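Tretik Wrist Kit, second revision: review after 300 recorded demonstrations

The Tretik kit is a wrist camera, a pair of narrow finger inserts and a recording program, sold as one package for people who want to collect manipulation examples on an arm they already own. We bought it to replace a setup built in-house that dropped frames whenever the network was busy. The task was desktop PC service: removing a cooler, opening the socket, lifting the processor out, putting one back. The recordings go to a policy that learns by imitation, so the quality of each episode matters more to us than the speed of collecting it.

Installation

The camera bracket fits a standard tool flange with four screws. Ours went onto a Jirkau arm without an adapter. The cable is too short for any arm with a long forearm, and the extension is sold separately. Calibration uses a printed board and takes one pass of 50 poses. The program rejects bad poses without saying which ones they were, and on the first attempt we repeated the whole pass for that reason.

Fingers

The inserts are black, stiff and slightly tapered. Grip force is set in the program on a scale from 0 to 500 that has no unit. The manual does not give a conversion. For processors we settled on a value near the bottom of the scale and locked it, after Attila Major measured the force with a kitchen scale and a block of foam. The result was repeatable enough to use.

Wear is the main complaint. The contact faces began to polish after some 300 grasps, and a polished face lets a heat spreader rotate during the lift. Replacement inserts come in packs of two. Veres makes a softer pad that fits the same slot, but it picks up thermal paste and has to be wiped between episodes.

Camera

The view is wide and the near focus is good. Lines in a motherboard and the edges of a socket stay sharp at working distance. Exposure is the weak point. Automatic exposure reacts to bare metal, and a heat spreader turning toward the lamp darkens everything else for several images. With exposure fixed, bright spots clip but the rest holds steady, and a steady image is easier to train on. Fixed exposure should be the default. It is two menus down.

Recording program

Episodes start and stop with a foot pedal. Joint positions, gripper opening and video share one clock, and we found no drift over long sessions. Failed attempts can be tagged instead of deleted, a feature we use daily. The tag list cannot be edited during a session. Export to the Flirik format works; export to plain folders writes the timestamps as text and loses the last digit.

There is no tool for trimming idle time at the start of an episode. Erzsébet Hajdu wrote a short script for it -- it looks for the first joint motion above a threshold -- and it now runs on everything before labeling.
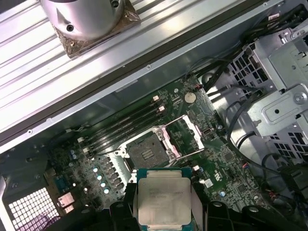
SZEGED, Sep 17, 2018

The processor episodes are the hardest test of the kit. With the chip held between the fingers over the board and the load plate open, the operator has the processor and the empty socket in one view, and the alignment can be judged from the wrist image alone. Our old camera sat higher and needed a second view from the side. Removing that second camera cut the storage for each episode by nearly half.

What the wrist view does not give is height. The last few millimeters above the contacts are done slowly, and operators differ in how they do it. Some pause, some tilt one edge down first. We ask for one method per session and write it in the episode notes, as mixed methods gave a policy that hesitated over the socket.

Verdict

Good camera, good clock, average fingers, thin manual. Recommended for groups that can write their own trimming and checking scripts. Buy the cable extension and at least two packs of inserts with the first order -- delivery of spares took most of August.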